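Last updated: Saturday, July 4, 2026

Slept late, which I never do, and woke up to somebody's firecrackers going off well before lunch. I made coffee and ate the end of the cornbread standing up, and then I stood there looking at my sink. Every bowl I own was in it. I build things that are supposed to pick up bowls for a living, or at least I help, and there I was with a dish brush in my hand on a holiday, doing it the way my grandmother did. I thought about that the whole time the water was running, and I may as well write it down while the ribs are in the oven.

Dredow has been on bowls since spring. Before that it was towels, and before towels it was putting cans on a shelf, and I was so sure that bowls would be the easy part of the year! I told my sister on the phone that we'd be through them in two weeks. A bowl is stiff, it doesn't fold, it doesn't run away from you, and a toddler can put one inside another. Well, a toddler also has a whole hand and a sense of touch, and drops plenty of them. I've become very respectful of toddlers. 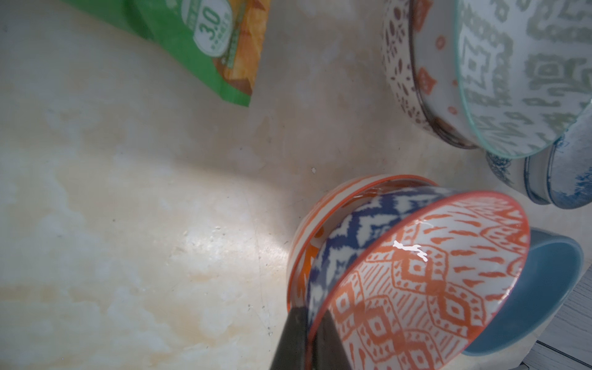 Nesting is what eats up my weeks. Putting down one bowl by itself we can do pretty nicely now, on most days, and I could probably show that to a visitor without sweating through my shirt. Putting one inside another means the second bowl hides a good deal of the first, and then when you want to take hold of anything, the edges are lying so close together that the poor machine has to decide which one it's after. With the blue zigzag bowl and the orange one tipped up together, both rims run right between the fingers, and I could look at that for an hour and still not tell you whether we asked for one bowl or two. I know what I'd do with my own hand. I'd feel the thickness, shift my thumb a little, let the back one go. I do it at my sink without putting down the conversation I'm having. Try writing out what your thumb just did, though — I spent most of a Tuesday on it back when it was still raining every day, and what I had at the end was half a page that wouldn't have helped a person either.

The glaze is another headache. A shiny spot on the inside of a bowl looks wonderful on a table with bread and soup, and from close up it's a little patch of nothing where there ought to be a surface. Then there are the patterns, which I fought for, so I can't complain too loudly. When the Konstantinidis order came in I could have had plain white all the way through and I went and picked the busy ones, the florals and the diamonds, on the grounds that people's cupboards look like that. Mine does. I have hardly any two that match, and the ones that do match are the ones I never reach for.

I've been keeping the tally in the back of the green notebook again, the old-fashioned way, even though the computer keeps a better one. As of last night we're at 1,576 tries on bowls. I want to be over 2,000 before the November review at Membridge, and the way the past month has gone I believe we'll get there with time left for a real vacation. I don't mean that they all went well. Some were lovely and plenty were awful and a great many were the in-between kind, where the bowl ends up about where you wanted it but you wouldn't trust it with your good china.

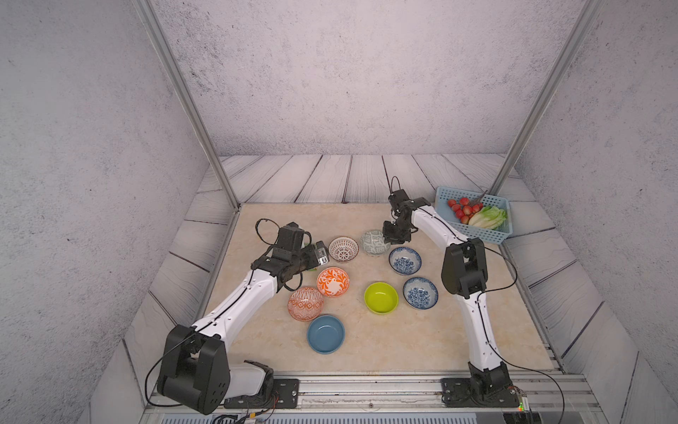 The bowls spread out under both arms, with the tomatoes and romaine in the back corner.

I do like it when the bowls are all out across the table, the lime-green one sitting in the middle of all that orange and blue like it came to the wrong party. With two arms over the same few feet of tabletop you'd think everything would go twice as quickly, and it doesn't, or it hasn't for us. They have to be polite to each other. One elbow comes out wide and then the other arm can't very well go through it, and so there's a lot of after-you going on, which reminds me of my parents' kitchen at Thanksgiving, except that my parents were never polite about it.

My aunt asked me last weekend (she asks every time, bless her) when she can have one to do the dishes. I used to give her a long answer. Now I tell her to keep her gloves. If she wanted one kind of bowl moved from one spot to another spot, same height, same light, all day long, I'd say fine, the people over at Pevgate have something like that going in their packing room and it seems to do all right. That's a shop-floor chore and a shop floor will bend itself around the machine a little. They moved a whole bench for theirs. My aunt isn't going to move her bench. She has a cat, and a radio on the drainboard, and a colander older than I am, and she wants the salad put together too, while it's at it. I looked at a tomato for a good while on Thursday thinking about her salad. A cherry tomato is a cruel thing to hand to anything with only two fingers. Romaine may be worse, all that floppy leaf and then the stiff part down the middle.

I'm not gloomy about it. I was gloomier a year ago, when we were doing the towels. I think tidying up after a meal, somebody's particular meal in somebody's particular kitchen, is further off than the cheerful people say and closer than I used to say, and I can't get it any more exact than that, and I've quit trying to at parties.

Things for Monday. Look up whether we ever tried the plain matte blue bowl by itself in the evening light. Move the lamp, or at least tilt it. Ask for another 300 tries on nesting only, no spreading out, and don't let them talk me down. Bring back the level I borrowed.

The ribs need another hour and I said I'd bring the beans, so I'd better start the beans. I left my own bowls in the rack to dry, stacked in no order at all.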